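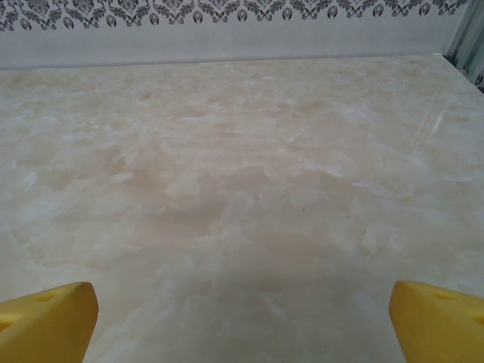 Figure 1. Wrist camera view with the gripper open over the marbled tabletop.

4.2 Living with the two-arm Celex kit

I'll be upfront about my bias: I went into this part of the study wanting to like the Celex. We had already spent two months with the single-arm Usska, and I was tired of guessing what the gripper was up to from a camera on a tripod. The Celex package puts a camera on each wrist, and that's what we paid for, so most of this section is about those cameras and the fingers in front of them.

Both fingertips stay in the bottom corners of the picture when the gripper is wide open (Figure 1). I like this a lot. Our operators at Skastcombe used the tips as a sighting guide within their first session, and Triin Lapiņa told me she stopped looking at the side monitor altogether. The yellow also helps, at least on a pale table like ours. Everything back there is cream, beige and gray, and the fingers stand right out.

The tabletop is another story. It's glossy and cloudy, with no sharp lines to hold on to, and it picks up a streak of reflected light on the right. We kept it on purpose - buyers in small shops don't all have a matte black bench - but it made the depth estimates worse. Out of 662 logged grasp attempts, 131 needed a manual correction, and Wenceslao Ibarra, who went through the logs, puts most of those down to bad height readings over bare table. A cloth would probably fix it. The manual never mentions one.

We also wanted to know how the kit behaves with the arms near each other, because handovers are the main reason to buy two. With the near gripper closed and the other one facing it, the view gets crowded fast. The fingers take up a big share of the image, and the near pair covers the lower part of the far pair, so the operator loses sight of exactly the spot where an object would change hands. You can still see the other arm's camera module and the little green light on its wrist housing, and our people ended up steering by those. I'd call that a workaround. Moving the camera mount a bit higher would be my first request to the vendor.
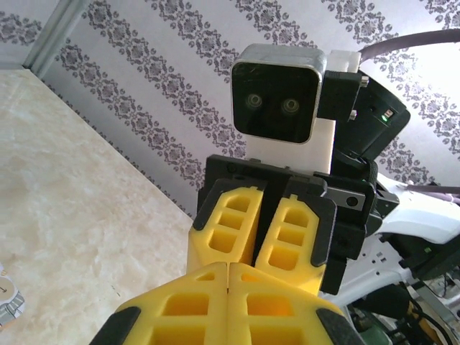 4.3 Setup time and support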